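Test kitchen notebook – November
Pantry sauces and tinned bean bakes, batch 3

Start 8.40. Leidy in from the beginning, Octavio from ten. Itziar is at Branditari until the afternoon, so tasting moved to 3.

Carried over from last time: the bean bake was too wet in the middle and the crust had gone leathery by the time it reached the table. Yaneth's note in the margin says to drain the beans properly and stop blaming the oven. Fair enough. I drained them in a colander this morning and left them while I did the onions, then shook them again before they went in.

Base recipe as before: haricot beans, tinned tomatoes, onion, garlic, a little smoked paprika, stock, stale bread for the top. Nothing that can't be bought in a small shop. The point of this set is that a household should be able to get two dinners and a lunch out of it without another trip out.

Bake A. Beans drained, stock cut by half, bread torn by hand and tossed in oil. Covered for the first part, uncovered for the rest. Middle held together on the spoon. Crust good at the edges, pale in the centre. Leidy thinks the bread should go on later. I think it should be torn smaller. We'll try both.

Bake B. Same again, but with the Larnemex tinned tomatoes in place of the Haque ones. The Larnemex are sharper and there is more juice in the tin. I had to add a pinch of sugar, which I don't like doing because people then ask how much a pinch is. Texture close to A. Colour a bit duller.

Bake C. Dried beans, soaked overnight and simmered. Best flavour of the lot by a clear margin, worst for timing. 70 minutes at the simmer before they were soft all the way through, and a few still had a chalky middle. I would keep this as a note at the foot of the recipe and leave the tins as the main method.

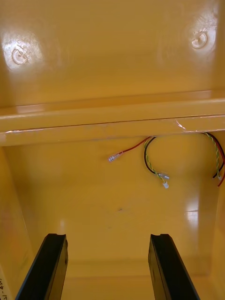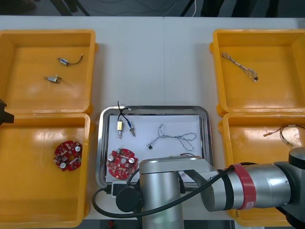
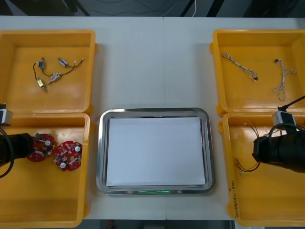 Yellow throughout. The tray between the bins is in the second and third.

Eggs. The egg and pasta bake is Emiliano's and he left me the sheet with 152 g dried pasta for two people. It looks like an odd number and I rang him about it. He weighed out what he would normally cook at home and wrote down what the scale said. I have rounded it to 150 on the working copy and left his sheet alone.

Cooked the pasta 2 minutes short of the packet time, drained it, kept a mug of the water. Beat the eggs with grated hard cheese and pepper, loosened with the pasta water once it had cooled a little. The first attempt I was impatient and added the water straight from the pan, and got scrambled egg. Ate it for lunch with Octavio. The second attempt was fine.

It needs something green. Frozen peas went in from the bag without thawing and let out too much water. Next time rinse under the tap and shake dry. Chopped spinach stalks would probably work and people throw those away.

Rice. Octavio did the rice pudding in the small oven. Pudding rice, milk, sugar, bay leaf, nothing else. The skin caught on the back left corner, same corner as with the custards, so that oven is hot there whatever the dial says. Turn the dish halfway through. I have put tape on the door to remind us and would ask people not to take it off.

He also tried it with half the milk swapped for oat drink. Thinner, a bit grey, perfectly edible. Needs longer uncovered. Write it up as a variation once it has been done a second time.

Stock. Used the frozen vegetable stock from the last batch. It was saltier than I remembered – the label only said "veg", with no mention of whether it was seasoned. From now on salted or unsalted goes on the lid, and the month. I tipped in plain water to bring it back and cut the salt out of bakes A and B altogether.

Tasting at 3. Itziar, Leidy, Octavio, Yaneth, me.

A and C preferred. B called "school dinner" by Yaneth, though she finished it. Itziar wanted more acid in A, so we stirred a little vinegar into a bowlful at the table and everyone agreed it was better. Vinegar goes in at the end, off the heat. Bread top still divides people. Leidy likes it coarse.

Egg and pasta bake went down well but it dries out fast. By the time Yaneth got to hers the top layer was stiff. I should say in the method that it wants eating straight away, or covering with foil and a spoonful of milk when it is warmed up next day. Reheated portion to be tested tomorrow morning; it's on the middle shelf of the fridge with my initials on.

Pudding: all gone, corner included.

Lornavura want the recipes on one side of a sheet each, with the shopping list down the left. The bean bake will fit if I take out the paragraph on soaking. I would sooner make the type smaller. Itziar to ask them.

To do
Bake A again, bread torn small and put on when the lid comes off
Bake A again, bread left coarse, same timing
Peas rinsed and shaken, then into the egg bake
Buy haricots, milk, bay leaves, foil
Oven thermometer for the small oven – Octavio has one at home
Check whether the loaf tins came back from Branditari

Washed up and out by 5.15. One colander handle is coming loose, left it by the sink.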